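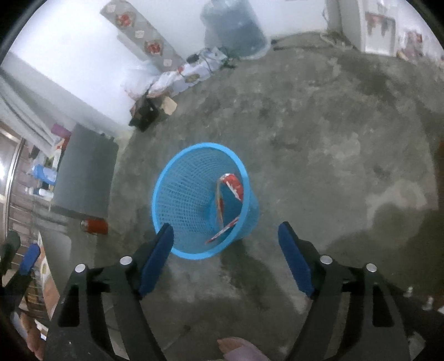 The garage floor is the last thing left on my spring list. I started on the garage in March, thinking it would take two weekends, and by May 2024 I had a clear path from the side door to the driveway and most of the shelves sorted. What remained was the small stuff, the wrappers and cans and bits of packing tape that end up on concrete and stay there.

I have tried a few ways of dealing with this. A trash bag is no good because it won't stay open and I end up holding it with one hand. A big trash can is fine if you stay next to it, but I don't. The thing that works best for me is a plain plastic basket with holes in the sides. I put it on the floor where I'm working and move it along with my foot when I'm done with a patch. It weighs almost nothing. If it tips over, the wrappers mostly stay in, and if there is sand or grit in with them it falls through the holes and I sweep it up later.

Mine is blue. I bought it at the Landry store in Broscombe, on the same trip as the shelf brackets, and I can't remember what I paid. They had gray ones too. I would get the blue again, as my floor is gray and I have kicked enough things in there already.

Soft trash goes in the basket first. Candy wrappers, strips of plastic, the bands off lumber, paper labels. Cans I do separately. They roll, so I leave them until the end and pick them up in one go, and they go in the recycling bin by the side door. Our town takes cans and bottles together but not film plastic, so anything crinkly is regular trash. Fiorella Barbieri down the street saves hers and drives it to the drop-off at the supermarket. I did that for a month and gave up.

After the picking up comes sweeping. I use a push broom for the middle and a hand brush along the walls. Anything big that leans or stands along the side gets pulled out first, swept behind, and put back. I skipped that step last year and found a lot of leaves and one dead mouse when I finally did it.

The stains are another matter. The floor was poured before we bought the house and it has never been sealed, so every drip has gone straight in. I have tried:

Dish soap and hot water. Takes off the surface dirt and leaves the stain.

Cat litter, ground in with an old shoe and left overnight. Good on fresh oil, no use on old spots.

A degreaser from Clasik, the concentrate in the gallon jug. This did the most. I used it at full strength on the worst patch by the water heater and scrubbed with a stiff brush, then rinsed twice. The patch is lighter now but you can still see where it was.

I'm not going to try anything stronger. My sister-in-law Graziella Mazza had hers ground down and coated, and it does look good, but she was quoted $2,982 and that was for one bay. I have other things to spend that on. It's a garage floor. I want to be able to walk across it in socks to get to the freezer, and I can nearly do that now.

Still to do: the shelf over the workbench, which has paint cans on it from the previous owners, and the cord hooks, which I bought and haven't put up. The county takes old paint on the first Saturday of the month as long as the lids are on tight. I'll need to check whether they want it sorted by type.

The basket gets hosed out on the grass when I'm finished and goes upside down on top of the freezer. I have a second one in the laundry room for clothespins, a smaller size, and it has held up fine apart from a crack in one handle.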